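灰碗与夹爪，星期一晚上

又在工坊待到快关灯才走，趁手还没懒下来，记几笔。

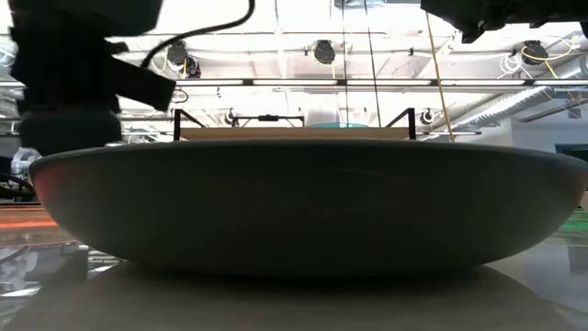 Kornél Kun
业余组装爱好者，Tutodbridge 共享工坊会员

今天到得比平时早，门口那家面馆还没收中午的摊子，我端着一碗热汤站着喝完才上楼。楼上已经有人在锯东西，声音一阵一阵的，听惯了反而觉得安心。

这阵子我的心思全在那只深灰色的大浅碗上。当初选它，是想着口宽、壁矮，夹爪从上面下去应该容易。结果真摆到桌上，从桌面的高度平着看过去，才发现碗沿是圆圆厚厚的一圈，外壁又往外斜，夹爪往左边那一头靠的时候，下端离碗沿就那么一点点，看得我心里直发紧。我蹲在那儿看了好半天，腿都麻了，还舍不得站起来（隔壁桌的 Wei 大概以为我在找掉了的螺丝，还好心递过来一支手电）。

我给这套东西取名叫 Dornetti，说出来有点不好意思，其实是小时候楼下面包房的名字。目标很小：让它把碗里的面团翻一翻，再放回去，别碰碗。光是“别碰碗”这三个字，就耗掉了我两个周末。控制程序是从旧项目里搬来的，里面有一段等待时间写死成3000毫秒，我翻了一下午才翻到。怪不得它每次下去之前都要愣一会儿，像个忘了词的孩子！改短以后顺眼多了，不过我又有点想念它发愣的样子。

线还是老问题。夹爪上那根黑线拱出来一个大弯，往上绕走，我总担心它哪天勾到什么。Wei 建议我沿着臂多扎几道扎带，我嘴上答应得很快，翻遍抽屉只找到4根，还有一根是断过头的，只好留到下次。回家路上本来要拐去五金店，走着走着想起晚饭的事，又忘了，现在写到这里才记起来。

下午试了5次空碗下降，没放面团，速度调得很低。前面几次我的手一直悬在急停按钮上，后来慢慢放松了，居然还腾出空来喝了口茶。最后一次停得偏左，我把数值抄在 Tornance 送的那本小本子上，字写得歪歪扭扭，希望下回自己认得出来。碗沿的高度也要重新量，上回是拿软尺凑合的，想想就脸红。

母亲打电话来，问我那个“会揉面的”好了没有。我说还不会揉，只是学着不碰碗。她在那头笑了半天，说那也不错，她刚嫁过来的时候揉面也老把盆碰得咣咣响。挂了电话我心情好得很，又多留了一会儿，把桌子擦了，工具一样一样放回去，十字螺丝刀照例少一把。

下次要带的：扎带，硬尺，一小块真面团（用保鲜膜包好，别像上回那样糊在包里）。还有答应给 Wei 的那包红茶。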